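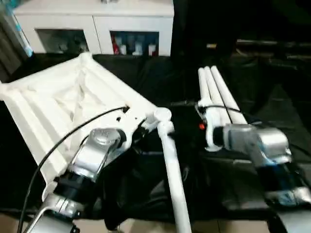 Notebooks > Dye bench > Indigo vat, May

Vat 5, morning. Lerato fed it before I got in and left a note saying "looks hungry," which as a unit of measurement leaves something to be desired. pH 10.2 by strip. Temp was down to 20 overnight because the window had been propped open again. I shut it. I expect it will be open tomorrow.

Smell: strong, a bit like a barn with ambitions. Flower on top was thin and kept breaking up. Liquid under it more olive than the yellow-green I want, so I put the heater on and left it alone until after lunch.

Afternoon. Back up to temperature, color better. Dipped test strips of the Ellard cotton, scoured and unscoured, 5 minutes each, aired 20. The unscoured ones came out looking like a map of somewhere damp. Scoured ones fine, if pale. I have now confirmed for the third time that scouring matters and would like this to be the last time I confirm it.

Second dip took the scoured strips to a decent mid blue. Third dip made almost no difference – either the vat is tired or I am airing too short. Yamuna Chettiar says airing. She also says I stir like I'm making soup, and that all the oxygen I'm whipping in is doing me no favors. Fair. Stirred the next one slowly, along the wall, and felt very serious about it. 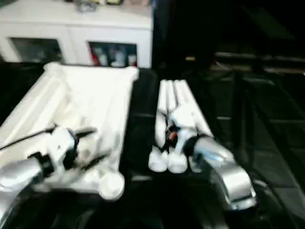

The Kaimal linen is another matter. It drank up the first dip and then gave most of it back in the rinse. Rinse water was a lovely color, possibly the best result of the day. Going to try a longer soak beforehand, 16 hours in plain water, and squeeze it out properly before it goes anywhere near the vat.

Rub test on the strips from last time: white rag came away blue on all of them. Lerato's had less crocking than mine. She rinsed hers until the water ran clear and I rinsed mine until I got bored.

To do:
– more lime, we're down to the bottom of the tub
– ask Eltmont if the 44 inch width is still in stock, the website says yes and the man on the phone says no
– relabel the jars. Two are marked "new" and they can't both be
– new gloves, left one leaks

Left the vat covered at 5:20, heater on low. Wrote FED on the lid with the time next to it so it doesn't get breakfast twice.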